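18 December, evening, at the kitchen table with the notebook open.
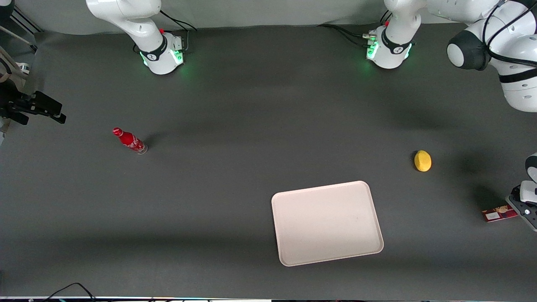
*Irkano*

I want to write down the result today before I sleep, because tomorrow I will remember only the good part of it. The comparison is finished. We have 200 trials, all of them with both arms, all with the same four things on the dark table: the bottle, the lemon, the small red package and the cream tray. The task was always the same too. Every object must be on the tray at the end, and the tray must not be pushed over the front edge of the table. I have looked at this table since July and I think I could draw it in the dark.

The question was a small one. Until the summer our method decided at the beginning which arm takes which object, and after that it did not change its mind. I wanted to know if it is better to let it decide again after every grasp. In my first language we have a good word for this, something between "to reconsider" and "to regret", but I didn't find it in English. In the paper we call it late assignment. I am not in love with the name.

With the old way, the fixed one, 53 trials failed out of the first hundred. With late assignment 15 failed out of the second hundred. I calculated this three times, once on paper. It is a bigger difference than I hoped for, and so I spent the afternoon trying to destroy it.

First I checked the start positions. They came from the same list for both halves, in the same order, so the second half was not easier. Then I checked the light, as our room becomes dark early in winter and the arms put soft shadows on the table. I was afraid that one half had been run mostly in the morning. It was not so. The two methods changed places every ten trials, which I had planned myself in July and completely forgot. I was grateful to myself, this doesn't happen often.

The third thing is not so comfortable. When I read the failures of the fixed method one by one, many of them belong to the bottle. It is a slim bottle, it lies on its side, and if the fingers close a little away from the middle it turns. Then it rolls to where the other arm would be the better one to take it, but the other arm has no permission to take it. So the first arm stretches after it, and stops at its limit, and the trial is lost. Late assignment helps exactly in this case. For the lemon it helps a little. For the package it makes no difference that I can defend. It is flat and thin and it stays where it is, and when we miss it we miss it with both methods in the same way, the fingers come down too high and close on air.

This means that if I had chosen three objects which do not roll, perhaps there would be no result at all. I must write this clearly in the discussion section, and not in the last paragraph where it is hidden. I wrote one sentence already: "The benefit appears mainly when an object moves after a failed grasp." It is a dry sentence but I believe it.

There is also a cost and I should be fair about it. The method with late assignment is slower. After each grasp both arms wait while the planner, Cekuvura, compares the possibilities, and when you stand near the table this waiting feels long. The green rings at the bottom of the arms stay lit, everything is quiet, and you begin to think it is broken. I pressed the stop button once in October for this reason, and it was working correctly. I counted that trial as not valid and repeated it. I wrote it in the log, and it has to be in the paper also.

A thing I don't understand yet: 4 of the 15 failures with the new method are of one kind. One arm goes down for the lemon, the planner changes the assignment, the arm goes up again, and the planner changes back. It goes like this, up and down, until the time is over. Two people at a narrow door, each one saying "please, after you". I think the two costs are almost equal in that place, near the middle line between the two bases, and a small noise in the camera estimate decides. Possibly it is enough to add a penalty for changing, so that it changes only when the profit is clear. But if I add this now, the 200 trials are not for this method any more, they are for its older brother. I decided to leave it as it is and to report the four failures with a figure.

I also thought about the tray. We always put it in the front part of the table, turned a few degrees, never straight. It has marks on it now, I tried to wash them away and they stay. Since the tray is bigger than everything else, the camera finds it every time, and I wonder how much our numbers depend on this. A smaller tray would be a different experiment. I put it on the list for Caltidow, when we have the second room and I can leave things standing overnight.

The draft has to have the new table of results, and the old one from July must go out, it still has the wrong heading. I must also ask for a better word than "permission". An arm doesn't have permission. But I wrote it above in this entry and I knew what I meant.

My back hurts from the lab chair. I ate soup, read the failures list one more time, and found that trial 53 is written twice in the log, the second time with a different comment. It is the same trial and it doesn't change the sum. I will correct it in the morning.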